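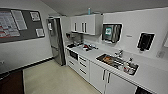 Kitchenette localization, April, 14:20

Planner still stops short of the fridge. The steel door reflects enough that depth goes bad across most of it, so the costmap fills in obstacles on open floor. Masked the door region by hand for now and Alik drove up to it 5 times out of 7. Both failures were map drift coming in past the bulletin board.

Handle detector is fine on the wall cabinet doors – dark bars on white – but it merges them into one box where they sit close together. Lowered the NMS threshold. Needs a proper fix.

The sink is worse. Steel basin, chrome faucet, dishes inside, and the segmenter calls it all one object. Left it alone.

Raised particles from 1000 to 3800. CPU is okay.

To do: Neelam to retrain on the Dhillon set, me to write the mask as a config file.

Comments

Stavros: Does the mask survive a restart?
Devendra: No, it's in the launch script. I'll move it.
Marloes: Try the drift again with the wheel odometry patch – it's merged.

Lellard robotics notebook | Contact: Lizelle Botha | © Lellard | Back to top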